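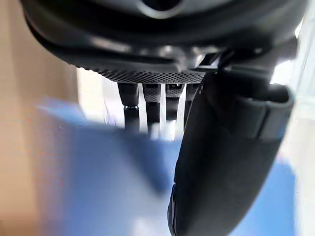
お皿は箱の中で立てますか、寝かせますか。

立てて入れます。一枚ずつ紙で包んで、本棚の本のように並べます。

メムサーノの台所、引っ越しの一月

メムサーノは、二階に小さい台所がある共同の仕事場です。私はここを四年間使いました。一月に、同じ通りの一階の部屋へ移ることになりましたので、台所の物を箱に入れる作業をこのギャラリーのページにまとめます。日本語の間違いがありましたら、どうぞお許しください。

食器のこと

食器は全部で355点ありました。紙の表に書いてから包みました。多いと思われるかもしれませんが、料理の会を開くときに借りる人がいますので、同じ形の白い皿がたくさん必要でした。欠けた皿は別の箱に入れて、植木鉢の下に敷くために残しました。

包む紙は、インクのない薄い紙を3000円分買いました。新聞紙も丈夫ですが、白い皿に黒い色がつくことがあります。前の引っ越しで、私はそのあと二日間、皿を洗いました。

箱のこと

箱は40個です。ゴレイの中くらいの箱を選びました。大きい箱は便利に見えますが、皿を入れると一人では持てません。底のテープは十文字に二回貼ります。横には「台所・皿」「台所・鍋」のように中身を書き、上には何も書きません。積むと上の字が読めなくなります。

鍋は大きい順に重ねて、間に布巾をはさみました。ふたは鍋と一緒にしないで、ふただけの箱を作りました。この方法は、仕事場のとなりの店の人に教えてもらいました。新しい台所でふたを探す時間が、とても短くなるそうです。私はまだ試していません。

引き出しのこと

一番時間がかかったのは引き出しです。栓抜きが五つ、名前がわからない道具が三つ、どの鍵か知らない鍵が一つありました。鍵は封筒に入れて、大家さんに渡しました。フォークとスプーンは輪ゴムで束ねて、タオルで巻きました。包丁は厚い紙で刃を包んで、外側に赤いペンで「刃物」と書きました。

アリスの古いはかりは、箱に入れないで手で運ぶ予定です。針が少し右にずれていますが、粉を量る人はみんなその癖を知っていて、自分で引き算をします。

最後の日のこと

最後の日まで残すものは、やかん、湯のみ六つ、ふきん二枚、ごみ袋、はさみです。はさみは、間違えて最初の箱に入れてしまいました。それで、もう一度その箱を開けました。今は首からひもで下げています。

冷蔵庫は前の日の夕方に中を空にして、電気を切ります。扉は少し開けておきます。棚は外して洗い、乾かしてから戻します。

借りたままの皿や弁当箱が家にある方は、一月のうちに持ってきてください。午後四時までなら、だいたい私が台所にいます。紙とテープもまだありますので、手伝ってくださる方も歓迎します。お茶を出します。

文:フェールレ・ファン・アッケル(Veerle Van Acker)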